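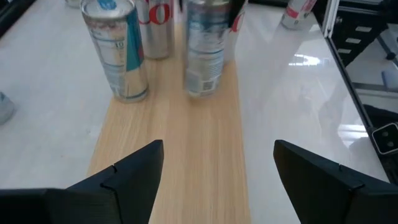
Can returns first, then the rest, I'm typing this fast. The drinks shelf got out of hand again over December and Iolanda Dantas has asked (twice) that we sort it before the new year, so we are. A slim can and the silver ones with red lettering are both in the mix, standing up on the light wooden board, one lying over on the white table. Please stand them up when you're done. Lying down they roll, and the Tillberg room floor has a slope to it, ask anyone who sits by the door.

Last count for the Brurkeck collection was 244 cans, which pays for coffee filters and not much else. Bags go down on Dec 31, 2023, by noon. Anything that misses it waits for the next run. Rinse them!! Last time the bag leaked down 3 flights of stairs and Ji had to mop.

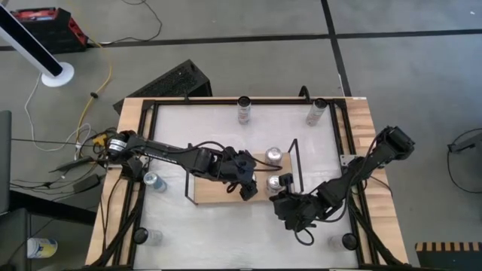 *Cans on the board, clear panels at either end.*

Same rule as before for the board: it stays on the table. Not a tray, not a shelf for the printer. Tekura lent us the last one and we never did give it back, so lets look after this.

Also the mixed case. 36 in a case, people take the flavors they like and leave the others till spring. If you open one, finish the row. 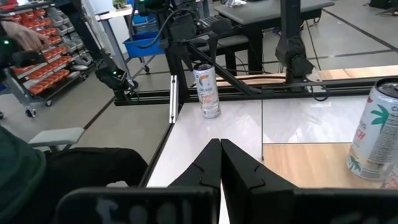
**TILLBERG, December** — Flavor poll is in. Around 23 replies, better than the picnic one. Celsius got plenty of votes, the slim can with the peachy orange lettering, and a few of you wrote in for the white one with the palm tree. Both go on the next order. No to the ginger, sorry, it lost badly. Order sheet is on the fridge, put your initals next to what you want and leave the pen there. Iolanda picks up the sheet before she locks up.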